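[보도자료]

피르니스, 오래 쓰는 나무 상판 ‘클룰라드’ 선보여
매끈하게 덮기보다 나뭇결을 그대로 살린 무광 마감, 3월부터 주문 접수

원목 가구와 마감재를 만드는 피르니스(Firnis)가 새로운 나무 상판 ‘클룰라드(Clulard)’를 선보입니다. 식탁과 작업대, 아이들 책상, 부엌 한쪽의 보조 조리대까지 집 안에서 손이 가장 자주 닿는 자리에 올려 쓰도록 만든 상판으로, 옹이와 결의 굴곡을 감추지 않고 남겨 두면서도 날마다 닦아 쓰는 데 불편이 없도록 마감에 오랜 공을 들인 제품입니다. 주문은 3월부터 받기 시작하며, 피르니스 매장과 협력 공방인 닉 길라(Nic Giolla)에서 실물을 직접 만져 보실 수 있습니다.

클룰라드의 이야기는 식탁 하나에서 시작되었습니다. 피르니스를 꾸려 온 퍼걸 플래너건(Fergal Flanagan) 대표는 결혼하면서 들인 소나무 식탁을 지금도 집에서 쓰고 있습니다. 뜨거운 냄비를 잘못 올렸던 자국도 있고, 아이가 글씨 연습을 하다 종이 너머로 꾹꾹 눌러 쓴 자국도 남아 있는 식탁입니다. 이사를 하면서 몇 번이나 새것으로 바꾸자는 이야기가 나왔지만, 그때마다 가족 중 누군가는 꼭 반대했다고 합니다.

“저희 집 식탁은 흠이 많습니다. 그런데 손님들이 오시면 다들 그 식탁을 한 번씩 쓰다듬어 보세요. 결이 손끝에 걸리는 느낌이 좋으신가 봅니다. 매장에서는 흠집이 안 나는 상판을 찾으시는 분들이 많았고, 저희도 오랫동안 그런 제품을 만들어 왔습니다만, 마음 한구석에는 늘 우리 집 식탁 같은 상판을 한번 만들어 보고 싶다는 생각이 있었습니다.” 플래너건 대표의 말입니다.

이 생각을 제품으로 옮긴 사람은 마감 작업을 맡은 우나 막 안 초이(Úna Mac an tSaoi) 팀장입니다. 소나무는 구하기 쉽고 가벼우며 빛깔이 온화해서 예부터 살림집에서 두루 써 온 나무이지만, 무르고 송진이 배어 나오는 데다 옹이가 많아 상판으로 만들기에는 손이 많이 가는 재료이기도 합니다. 두꺼운 도막을 올리면 관리는 한결 쉬워지지만 그만큼 나무를 만지는 맛이 줄어듭니다. 반대로 기름만 가볍게 먹이면 촉감은 더할 나위 없는데, 김칫국물 한 방울에도 마음을 졸여야 합니다.

막 안 초이 팀장은 그 사이 어디쯤에서 답을 찾고 싶었다고 합니다. 그렇게 만든 시험판이 모두 181장입니다. 솔의 굵기를 바꾸고, 결을 쓸어내는 힘을 바꾸고, 오일을 먹이고 말리는 시간을 바꾸어 가며 한 장 한 장 뒷면에 연필로 날짜와 배합을 적어 두었습니다. 지금도 작업장 선반에는 그 시험판들이 빼곡히 꽂혀 있는데, 직원들이 점심때 찻잔 받침으로 하나씩 가져다 쓰는 바람에 몇 장은 뜻하지 않게 아주 훌륭한 내구성 시험을 거쳤습니다.

“커피 자국이 제일 솔직한 시험이었어요. 제가 일부러 커피를 떨어뜨려 놓고 시간을 재는 것보다, 동료가 컵을 올려 두고 회의에 들어가 버린 판이 훨씬 많은 걸 가르쳐 주었습니다. 그중 마음에 드는 판을 골라 집에 가져갔고, 어머니께 도마 옆에 두고 마음껏 쓰시라고 했습니다. 어머니는 정말로 마음껏 쓰셨습니다.” 막 안 초이 팀장은 그렇게 돌아온 시험판을 들고 다시 배합을 고쳤습니다.

클룰라드의 표면은 두 단계로 만들어집니다. 먼저 부드러운 부분을 결 방향으로 살살 쓸어내어 단단한 결이 손끝에 느껴질 만큼만 남깁니다. 지나치게 깊이 쓸어내면 빵 부스러기와 밀가루가 골에 끼고, 너무 얕으면 애써 솔질한 보람이 없습니다. 그다음에는 광택을 내지 않는 식물성 오일을 얇게 먹이고, 완전히 마르기를 기다렸다가 한 번 더 먹입니다. 성격이 급한 분이라면 답답하실 만큼 느린 과정이지만, 작업장 사람들은 이 기다리는 시간을 줄이지 않기로 뜻을 모았습니다.

판재를 고르는 일에도 같은 마음을 담았습니다. 보통 상판용 목재를 고를 때에는 빛깔이 고르고 옹이가 적은 것을 으뜸으로 치지만, 클룰라드에는 색이 조금 짙은 판과 옅은 판을 함께 씁니다. 단단하게 박혀 있어 쓰는 데 지장이 없는 옹이는 그대로 둡니다. 빠질 염려가 있는 옹이만 미리 골라내어 같은 나무로 메우고, 송진이 많은 자리는 따로 표시해 두었다가 한 번 더 손을 봅니다.

그러니 같은 크기로 주문하셔도 두 상판이 똑같을 수는 없습니다. 어떤 상판에는 결이 빗으로 빗은 듯 촘촘하게 흐르고, 어떤 상판에는 굵고 느긋한 무늬가 넓게 퍼집니다. 매장에서 본 견본과 조금 다른 상판이 도착하더라도 놀라지 마시고, 며칠만 곁에 두고 지켜보아 주시기를 부탁드립니다. 그래도 마음이 가지 않으신다면 설치 전에 편하게 말씀해 주세요. 매장 담당자가 다른 판재를 함께 골라 드립니다.

관리 방법도 궁금해하시는 분이 많아 미리 적어 둡니다. 평소에는 물기를 꼭 짠 부드러운 천으로 결을 따라 닦고, 마른 천으로 한 번 더 훔쳐 주시면 됩니다. 엎지른 물이나 국물은 보이는 대로 닦아 주시고, 뜨거운 냄비 아래에는 받침을 놓아 주세요. 거친 수세미와 강한 세제는 쓰지 않으시는 편이 좋습니다. 표면이 푸석해 보인다 싶으면 함께 보내 드리는 손질용 오일 ‘비제르(Biser)’를 천에 조금 묻혀 얇게 펴 바르고, 남은 기름을 깨끗이 닦아 낸 뒤 하룻밤 그대로 두시면 됩니다. 오일을 닦은 천은 뭉쳐 두면 열이 날 수 있으니 물에 충분히 적셔 펼쳐 말린 다음 버려 주시기 바랍니다.

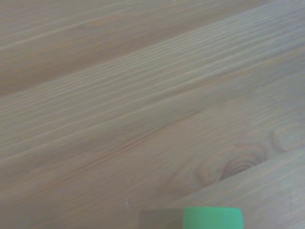

나무는 집 안의 빛에 따라서도 표정이 달라집니다. 남향 창가에 놓인 상판은 시간이 갈수록 꿀빛에 가까워지고, 볕이 덜 드는 부엌에서는 처음의 옅은 빛깔이 비교적 오래 갑니다. 화분이나 바구니를 늘 같은 자리에 올려 두시면 그 아래만 색이 달리 남을 수 있으니, 처음 몇 달 동안은 가끔씩 자리를 옮겨 주시면 한결 고르게 익어 갑니다. 물론 그런 자국까지 좋아하시는 분들도 계시고, 플래너건 대표도 그런 분들 가운데 한 사람입니다.

피르니스는 이번 출시에 맞추어 닉 길라 공방과 함께 작은 나무 손질 모임도 엽니다. 집에서 쓰던 도마나 쟁반, 작은 걸상처럼 혼자 들고 오실 수 있는 물건을 가져오시면, 막 안 초이 팀장과 공방 식구들이 사포 고르는 법부터 오일 바르는 법까지 차근차근 알려 드립니다. 한 번에 여덟 분씩 모시며, 모임은 오후 2시에 시작합니다. 재료와 앞치마는 공방에서 준비하니 소매를 걷기 편한 옷차림으로 오시면 되고, 차와 갓 구운 빵도 넉넉히 마련해 두겠습니다.

닉 길라는 오래된 의자와 서랍장을 고쳐 주는 동네 공방으로 출발해, 지금은 피르니스 상판의 재단과 모서리 다듬기를 함께 맡고 있습니다. 클룰라드의 모서리는 공방에서 손으로 둥글려 마무리합니다. 식탁에 팔을 올리고 오래 이야기를 나누어도 팔뚝이 배기지 않도록 둥글기를 여러 차례 고쳤고, 아이들 책상용으로는 조금 더 완만하게 다듬은 모서리를 따로 고르실 수 있게 했습니다.

이미 가지고 계신 식탁 다리를 그대로 쓰고 싶다는 문의도 반갑게 받습니다. 다리의 높이와 간격, 나사 구멍의 위치를 적어 보내 주시면 맞는 크기를 살펴 드립니다. 할머니께 물려받은 재봉틀 다리에 올리고 싶다는 분도 계셨고, 문짝을 떼어 낸 낡은 찬장 위에 얹어 빵 반죽하는 자리로 쓰고 싶다는 분도 계셨습니다. 저희가 미처 떠올리지 못한 쓰임새를 들려주시는 손님들 덕분에 상담 시간이 조금씩 길어지고 있습니다만, 작업장에서는 그 이야기를 듣는 일이 하루의 큰 즐거움입니다.

플래너건 대표는 출시를 앞두고 이렇게 덧붙였습니다. “댁에서 이 상판 위에 무엇을 올려 두실지 궁금합니다. 숙제도 하고, 만두도 빚고, 늦은 밤에 혼자 차도 한잔하시겠지요. 한참 쓰시다가 생각나시면 사진 한 장 보내 주세요. 작업장 벽에 붙여 두고 다 같이 보겠습니다.”

피르니스 소개
피르니스는 원목 상판과 가구, 나무 손질용품을 만드는 회사입니다. 집에서 오래 곁에 두고 고쳐 쓸 수 있는 물건을 만들고 있으며, 판매한 상판의 재손질과 수리 상담도 함께하고 있습니다.

제품 및 모임 문의
클룰라드 주문 상담과 나무 손질 모임 신청은 피르니스 매장과 닉 길라 공방에서 받습니다. 방문 상담을 원하시는 분은 놓으실 자리의 가로와 세로 길이를 미리 재어 오시면 더욱 편안하게 안내받으실 수 있습니다. 취재를 원하시는 언론사에는 시험판과 작업 과정을 직접 보실 수 있도록 작업장 방문 시간을 따로 마련해 드립니다.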